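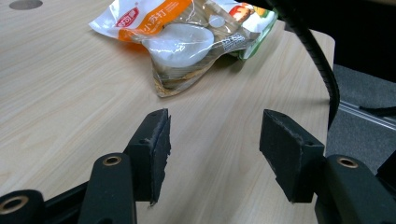 Nisano, the maker of desks and tables for shared workplaces, today announced the launch of Sevent, a new range of light-coloured wooden tables designed for offices, libraries and study rooms where people work and eat at the same surface. The range will be available to order from Jan 22, 2018. It has been developed over two years with the design studio Geerts and follows a long period of watching how ordinary tables are used during an ordinary day. A packet of soda crackers put down on a pale wooden top, near the small round hole let into the surface, is as normal a sight in most offices as a keyboard or a notebook, and the company has taken such everyday habits as the starting point for the new tables.

The Sevent range consists of a single desk, a double desk, a long meeting table and a round table for kitchens and break areas. All four share the same pale finish, the same rounded edge and the same simple frame. Customers may combine them freely, and a single desk can be joined to a long table with a bracket supplied in the box.

A table for the whole day

Before work on the range began, Nisano asked 196 people in eight workplaces to keep a short diary of what they put on their desks between arriving in the morning and leaving in the evening. The workplaces included a town library, a translation agency, two secondary schools and a printing firm. Those who took part were asked to write down everything, including cups, lunch boxes, post, coats and bags of shopping.

The diaries showed that eating at the desk is far more common than most employers suppose. Crackers, biscuits, fruit and sandwiches appeared on almost every page. Many people kept an open packet within reach for the whole afternoon, and several wrote that they moved it back and forth as papers arrived. The staff of the printing firm, who have a canteen of their own, ate at their desks nearly as often as those who have none.

Lieven Coppens, Head of Design at Nisano, commented: "For many years our trade has drawn desks with a screen, a lamp and one tidy pencil. The diaries described something quite different. People want to put down a snack, push it to one side, wipe away the crumbs and carry on. We decided that the table should be drawn with the snack already on it."

The findings led to a number of changes in the first drawings. A raised lip along the back of the desk was removed after early users complained that crumbs gathered against it and could not be brushed off. A shallow tray for pens was also taken out. The surface of the finished desk is flat from front to back, and the only opening in it is the round one for cables, which has been moved further from the sitting position so that the space in front of the user stays clear.

Edge and surface

The rounded edge was the subject of much discussion between Nisano and Geerts. A square edge is cheaper to make and gives a sharper outline, and it was used on the first two trial desks. Users at the translation agency found it hard on the forearms during long periods of typing. The edge now curves gently down towards the floor along the full length of the top, and a cloth can be drawn over it in one movement.

The pale colour was chosen for rooms with little daylight. Nisano tried darker finishes in the library, where readers reported that they were pleasant to look at but showed dust and dry crumbs within hours. On the lighter surface such marks are less noticeable, and the grain remains visible. The company has kept one darker finish as a special order for customers who need to match existing furniture.

The tops are treated with a matt protective coat supplied by Zeren. The coat is intended for daily cleaning with a damp cloth and a little mild soap. Stronger cleaning products are not recommended, and hot pans or teapots should be placed on a mat. Full care instructions, in large print, are fixed to the underside of each table as well as being supplied on paper – a request made by the two schools, where printed leaflets had a habit of going missing.

Trial in use

A first group of tables was placed in the library and in the translation agency last November and has remained there. Both sites use the single desk and the long table. Staff were not given any rules about food and drink beyond those already in force, and cleaning was carried out by the usual teams with their usual equipment.

The library reported that the long table was quickly adopted by readers who bring their own lunch. It has since set aside one end of the table for eating and the other for newspapers, with no barrier between the two. The translation agency asked for a slightly deeper desk, and this has been adopted as the standard size for the range.

One further change came from the cleaning staff at both sites, who asked for more room beneath the tables. The cross rail has accordingly been moved back and raised, which makes it easier to sweep below the front edge, where most of the crumbs fall. The legs are fitted with plain feet that can be adjusted by hand on uneven floors.

"We learned more from the people who clean the tables than from anyone who sat at them," Lieven Coppens added. "They knew where everything lands. The rail had been in the wrong place on our desks for as long as I have worked here – I am glad that somebody finally said so."

Guidance for shared tables

Together with the range, Nisano is publishing a short guide to the care of shared tables. It is available free of charge and may be used by any workplace, including those with furniture from other makers. The guide was written with the help of the offices that kept diaries and deals with everyday matters only.

It suggests that a cloth be kept in the same room as the table, and that it be hung where everyone can see it. Open packets of crackers or biscuits are best folded over and closed with a clip before they are left, or emptied into a tin with a lid if they are to stay overnight. Empty wrappers should go straight into a bin close to the table, and the guide recommends a bin with a wide opening at the end of each long table. Crumbs should be brushed into the hand or a small pan and kept away from the cable opening. If crumbs have collected there, the guide advises unplugging any equipment first and removing them with a dry brush.

The guide also includes a page for managers. It advises against a complete ban on food at desks, which the diaries suggest is seldom observed, and proposes that each team agree which snacks are welcome at a shared table and which are better eaten in the kitchen. Foods with a strong smell were mentioned by a large number of those who kept diaries. Plain crackers drew no complaints, apart from the noise of the packet.

Availability

The single desk, double desk and long table may be ordered now through Nisano's showrooms and its network of dealers. The round table will follow later in the year. A first series of over 1000 tables is planned. Schools and public libraries may borrow a single desk for a trial period before placing an order, and the cost of collection is met by Nisano if the desk is returned.

Samples of the surface, including a short length of the rounded edge, can be requested by post. Spare feet, brackets and covers for the cable opening will be kept in stock for all tables in the range and can be ordered separately.

About Nisano

Nisano designs and makes tables, desks and storage for workplaces, schools and libraries. Its products are sold through showrooms and independent dealers. The company also repairs and refinishes its own older furniture.

Press enquiries should be addressed to Lieven Coppens at the Nisano design office. Printed copies of the guide to shared tables and surface samples are available to journalists on request.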